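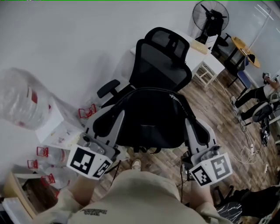

Recording and preparing hand-held gripper demonstrations: two-handed furniture tasks

Guidance for project staff and visiting researchers

Contents
1. Purpose of this guidance
2. Before a session
3. Recording the mapping pass
4. Recording demonstrations
5. Checking the recordings
6. Alignment and trimming
7. What the Nevby comparison showed
8. Common faults
9. Storage and naming

1. Purpose of this guidance

This page sets out the procedure used by the Adatia group for recording people as they move furniture with a pair of hand-held grippers, and for turning those recordings into training material for a two-armed robot. It replaces the earlier notes on the tabletop tasks, which remain valid for cups, trays and folded cloth but should not be applied to chairs or other items that stand on the floor.

The method depends on knowing where each gripper is at every moment. Each gripper carries a cube-shaped block near the handle, printed with black-and-white square markers. A camera worn on the head observes the blocks, and the position of each gripper is worked out from whichever marker faces are in view. When an office chair is held with one gripper on each side of the seat back, two faces of each block can be visible to the head camera at once. This is the preferred condition. A single face gives a usable position but a poor estimate of tilt, and the error grows with distance.

Staff who are new to the work should read sections 2 to 5 before their first session. Sections 6 and 7 are intended mainly for those who train or assess the policies.

2. Before a session

Book the room and confirm with the session lead which tasks are to be recorded. No more than two tasks should be attempted in one booking.

Inspect both grippers. The fingers should open and close freely and return to the same resting width. Look closely at the marker blocks. A scratched, creased or lifting print must be replaced before recording begins, and the block must be calibrated again after any replacement. Do not clean the prints with a wet cloth.

The left and right grippers are not interchangeable. Their blocks carry different markers, and the software assigns each hand by marker number. If the grippers are swapped, the recording will appear normal during the session and will fail only at the alignment stage.

Set the lighting. Strong daylight falling directly on the blocks produces glare on the white areas and causes the markers to be lost. Blinds should be drawn where necessary and the ceiling lights left on throughout.

Ordinary household and office items may remain in the room. The policies are meant to work in rooms that are in use, and early recordings made in a cleared space gave poor results elsewhere. The path along which the chair will travel must, however, be free of cables, bags and loose objects. The operator's view is largely taken up by the chair, and the floor directly ahead may not be seen.

Fit the head camera so that the operator's forearms enter the picture from below when the hands are held at waist height. Ask the operator to look down at an object held at arm's length and confirm on the monitor that both blocks are in view. Tighten the strap only after this check.

3. Recording the mapping pass

Every session begins with a mapping pass. Its purpose is to give the software a stable model of the room against which head movement can be measured.

Stand at the starting mark without touching the furniture. Begin recording. Turn slowly to the left until the nearest wall fills the view, then slowly to the right. Walk once around the working area, keeping the head level, and return to the mark. Plain white walls offer little for the software to follow, so the view should include furniture or the edges of the floor boards for as much of the pass as possible.

Anyone else present should be seated and should remain still until the pass is complete. A person may stay in the room during the demonstrations themselves, provided that he or she does not cross the path.

If any large item is moved after the mapping pass, other than the item being handled in the task, the pass must be recorded again.

4. Recording demonstrations

The standard chair task has four stages: approach, grasp, move and release. Each demonstration should contain all four, in that order, without a pause of more than a few seconds between them.

Approach. Start at the mark with both grippers open and raised into view. Walk to the back of the chair at an ordinary pace.

Grasp. Place one gripper on each side of the seat back. Press the curved fingers against the fabric and close both grippers together. On a mesh chair the fingers should bear on the firm edge of the back wherever possible. The open mesh in the middle gives way under load, and the finger width recorded there does not reflect the grip that the robot will need. Keep clear of the armrests, which on many chairs swing or slide when pushed.

Move. Guide the chair to the target position. A wheeled chair should be rolled and must not be lifted. Keep the elbows slightly bent so that the marker blocks stay turned towards the head. Operators tend to raise their eyes to the target once the chair is moving, and the blocks then drop out of the lower part of the view. Brief glances are acceptable. The head should otherwise stay inclined towards the hands.

Release. Bring the chair to a full stop, open both grippers and draw them straight back. Hold them in view until the session lead calls the end of the demonstration.

Return the chair to a new starting position each time. Vary the angle of the seat as well as its place on the floor. Record 14 demonstrations, then rest. Tired operators grip harder and look away more often, and both habits can be seen in the data.

An attempt that goes wrong should be allowed to run to its natural end. Mark it as failed on the session sheet. Failed attempts are kept, as they are used to test the filtering step.

5. Checking the recordings

Checks are made in the room, before the equipment is put away.

Open the session in the viewer and play each demonstration at double speed. Confirm that the left and right tracks are present and correctly assigned. Look at the visibility bar beneath each track. Green indicates that two or more faces of the block were found, amber that one was found, and red that the block was lost.

A demonstration is accepted if neither track shows red during the grasp or release stages and if no red interval elsewhere exceeds half a second. Amber is permitted at any stage. The person who wore the camera should not make the final decision on his or her own recordings.

Enter the result on the session sheet together with the type of chair, the floor surface and any fault observed.

6. Alignment and trimming

Alignment is carried out on the Gornar workstation. Load the mapping pass first and wait for the room model to close. If the model does not close, the usual cause is a hurried turn at the start of the pass, and the session may have to be set aside.

Load the demonstrations and run the alignment step. The software expresses the position of each gripper relative to the other as well as relative to the room. Both are retained. The relative position of the two hands matters a great deal in this task, since the chair back joins them for most of its duration and any disagreement between the tracks would ask the robot to stretch or crush what it is holding.

Fill short gaps by interpolation. Gaps longer than half a second must not be filled. Trim each demonstration from the first forward step to the point at which both grippers are clear of the chair. Do not smooth the finger width signal. The moment of closing carries useful information, and smoothing shifts it earlier than it took place.

7. What the Nevby comparison showed

The present procedure follows from a comparison carried out on the Nevby platform under the direction of Morag Cairns. Two sets of demonstrations of the chair task were prepared. The first contained 798 demonstrations, accepted without regard to marker visibility. The second contained the 762 that remained after the visibility rule in section 5 had been applied. Training settings were the same for both.

The policy trained on the smaller set was more reliable at the grasp stage and noticeably steadier while turning the chair. The policy trained on the full set often closed one gripper before the other had reached the chair back. Inspection of the excluded recordings showed many in which a single block had been lost as the operator leaned over the headrest.

The comparison covered one type of chair and a hard floor. It should not be taken as evidence for carpet or for chairs without wheels. Work on both is planned.

8. Common faults

One track jumps sideways for a moment. A single marker face has been read at a shallow angle. Accept the recording if the jump falls outside the grasp and release stages, and note it on the sheet.

Both tracks drift together. The room model has slipped. Check whether furniture was moved after the mapping pass.

The finger width never reaches zero. This is normal while the chair is held. If it persists after release with the grippers closed, recalibrate the width sensor.

A tall headrest hides one block. Ask the operator to stand a little further back and lower both hands by the same amount. Holding one hand lower than the other teaches the robot an uneven grasp.

9. Storage and naming

Copy the raw recordings to the Buckley store on the same day. Name each folder with the task, the room and the session number, in that order, using lower case and no spaces. Scan the session sheet and place it in the same folder. Processed files are kept separately and may be deleted and rebuilt at any time. Raw recordings may not be deleted without the written agreement of the data manager.

Where a bystander appears in a recording, a signed consent form must be held before the folder is released to any partner.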